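Dumplings, second attempt
Print | E-mail
October 2024

I made dumplings again over the weekend. The first batch, back in July, fell apart in the pot and we ate them as soup. A few people asked me to write down what I changed, so I'm doing that while I still remember.

The biggest change is the dough. In July I used cold water and the dough was stiff and kept springing back when I rolled it. This time I poured hot water over the flour, stirred it with chopsticks until it looked shaggy, and kneaded it once I could stand to touch it. Then I left it under a bowl while I did the filling. It rolled out without a fight. I used all-purpose flour from the bag that was already open. I have read a lot of opinions on flour and don't have one of my own yet.

The filling was napa cabbage, chives, a little ginger and tofu. I salted the cabbage and left it in a colander, then squeezed it in a dish towel. I thought I had squeezed it in July too, but I clearly hadn't. This time I did it in small handfuls and got most of a mug of water out of it. The tofu got the same treatment. Everything went into the big Jernia bowl – the one with the chip – with sesame oil, white pepper and soy sauce. I went light on the soy sauce and would add more next time.

For folding I gave up on pleats. I put a small spoonful in the middle, fold the circle over, press from the center outward, and pinch the edge a second time. A plain half-moon is fine. My pleated ones opened at the seams in July, and the few plain ones I made that day held.

The other thing I changed is where they go once they're folded. I used to crowd them on a dinner plate, where they stuck to the plate and to each other. Now they get the table, on the beige cloth with the white grid, with plenty of space between them.

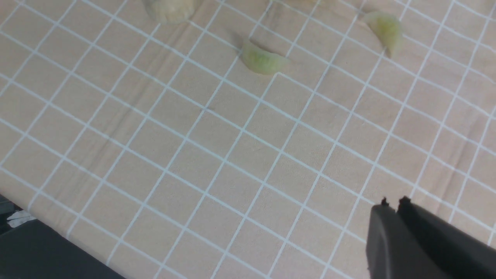 Wagner Fontes wrote to me after the July post to say that cloth is fine for a few minutes but he would never leave dumplings on it for an hour, and that I should put semolina down first, a thin layer, and shake it off before they go in the pot. His other advice was to freeze them on a tray before bagging them, and to stop apologizing for the shapes.

I had no semolina, so I used plain flour. It worked, but it made the cooking water cloudy and a bit gluey by the last round. I'll buy semolina.

I cooked them in small batches. Water at a boil, dumplings in, one gentle stir so they don't settle on the bottom, then a splash of cold water each time it came back up. I did that 3 times per batch. Two of them split, both ones I had overfilled. The rest came out whole, and I fried the leftovers in a pan the next day, which I liked better than boiled.

The dipping sauce was black vinegar, soy sauce and chili oil. I tried it with sugar and without, and without was better.

Things to do differently: more soy sauce in the filling, more ginger, and roll the edges of the wrappers thinner than the middle. Mine were the same thickness all over, so the seam was doughy where it doubled up. I also need a smaller rolling pin. The one I have is meant for pie crust and it's awkward on something that size.

Print | E-mail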